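Sorting a junk drawer goes better if you start the kettle first. I mean it! It's a slow, pleasant sort of job, and I've done ours most Februaries since we moved to Pekuvthorpe, usually on a Saturday when the weather is no good for anything else.

## Getting set up

Clear a table and lay down something soft, like a felt mat or an old towel, so small things don't skitter off onto the floor. Then get yourself a shallow bin. Deep boxes are a misery, you end up digging around in them like a badger, and sloped sides make it much easier to scoop out the last little bits.

Tip in a couple of handfuls at a time (the whole drawer at once is how I lost an entire afternoon the first year).
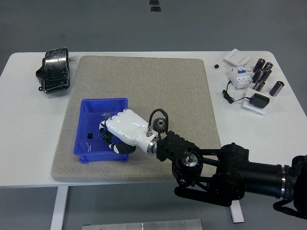
Greer McIver wrote to say she does hers the other way around, pulling out the trash before anything else, and that it cut her sorting time to 60 minutes. I tried it her way last time and I have to admit it was quicker, so that's the order I'll give you.

## The sorting

1. Take out the obvious trash: empty bags, snipped bits of wire, dead pens.
2. Pull anything you recognize and put it straight back where it lives.
3. Put the mystery parts in a jar and write the month on the lid.
4. Wipe out the drawer while it's empty, corners too.

The jar stays on our laundry shelf for a year. If we haven't gone looking for a part by then, out it goes, although I did keep one brass knob that I'm still very fond of and can't match to anything in the house.

Batteries go in their own tub, with tape over the ends. Ours get dropped off on the next trip into Ovside.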